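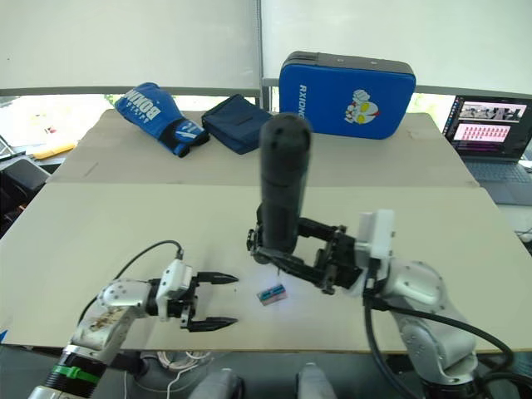
*Two arms at the table, one gripper open*

Date: 4 May 2023
Subject: Re: Hedgehogs and hares, which one is seen first after winter?

Dear list,

I read the message below with much interest, and I want to answer the part about speed and the part about the feeding place. I quote only what I need.

> We have hedgehogs behind the garden in Utwood, and my neighbor says
> they are slow animals and a fox can take one at any time. I have seen
> one cross the path and it was not slow at all. Does somebody know how
> fast they can run? Also, is it a mistake to leave the food dish outside
> until November? Last year I stopped much earlier and I am not sure
> it was right.

Your neighbor is right only in one part. A hedgehog walks slowly when it looks for food, because it stops all the time to smell the ground. When it wants to cross an open place, it lifts the body higher on the legs and then it can go faster than a person who walks in the normal way. I have walked beside one on the road to Plomimier and I had to make my steps longer. I did not measure it, so please do not write my words in the species table.

Against a fox the speed does not help much. A fox is a far better runner and the hedgehog does not try to win. It rolls up and waits. A badger is a different matter, as it has strong claws and can open the ball. If you have badgers close to the garden, I would look for their tracks before I put any food at the same place every night.

About the dish, I think you can leave it until November and also after, if the food is still taken. In my garden the dish was emptied for 3 weeks after the first frost, and then it stayed full for 2 nights, and I took it inside. Please do not give milk. Cat food with meat is good, and a flat bowl of water is more important than most people believe. Somebody on this list wrote once that a young animal should have over 300 grams before it sleeps, but I have seen other numbers, and I prefer to ask the rescue station when I find a small one in the cold season. They ask for the weight on the telephone, so a kitchen scale is useful.

I also want to correct my own message from the winter. I wrote that the hole in the fence at the Öztürkmen nursery is 33 centimeters wide. This was the distance from the post. The hole is much smaller and a cat does not go through it. I am sorry if somebody already took a saw to their fence.

For the hares I cannot say so much. I see them in the field in the early morning, but I see them all winter too, so the question of "first" has no meaning for them. Hares do not hibernate. For hedgehogs it depends on the weather, and a male usually comes out before a female.

One question from my side. Has anybody on the list used the feeding box called Liter? The entrance looks low to me, and I would like to know if a big adult can turn around inside. I would buy one before the autumn.

With kind regards from the other side of the hill,
the member with the wet garden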